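Skolel Bench Automation, July report to Solton

Spending is on plan and I have nothing to add on that side. Most of this report concerns the left arm on cell 2, which has now dropped out of position four times while holding a part. The June report called this fault closed. I did not agree then and I don't now.

The pattern is the same each time. The arm closes on a thin, clear piece, starts its move, and the wrist sags before the controller notices. The stop comes late. On Sunday it came so late that the left wrist touched the right gripper and both arms had to be powered down by hand. There were no injuries, and the door was shut.

Ryu, who supplied the joint drives, blames our cable routing. We rerouted the cables and the sag came back after 6 hours. They now suggest a firmware update, the second one this year. I would like to see a test result before we install it.

We are still using the drafting tools for trials - rulers, set squares and the blue tray - as the arms have to work close together over them.

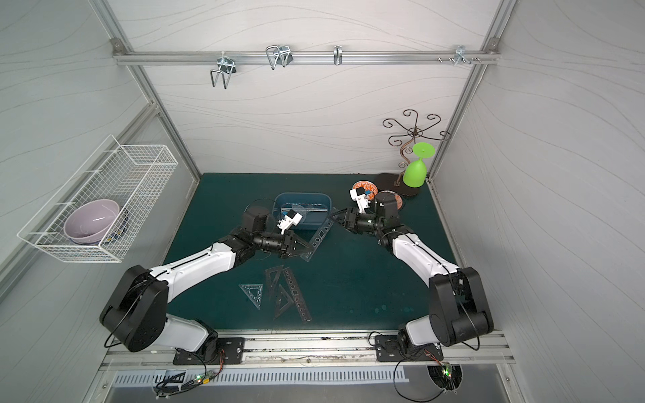
Fengying Su disagrees with me on the cause. Her view is that the drives are fine and the collision margin between the arms was set too tight in the spring, so any small sag turns into contact. She wants the margin doubled before any hardware is swapped. I think that would hide the fault, but it is cheap and we will try it first.

Until then, cell 2 runs at half speed and only with someone at the stop button. The Plumunside demonstration should be put off. I know it has been promised.

We request $3,000 for a replacement wrist drive, to be bought only if the wider margin fails.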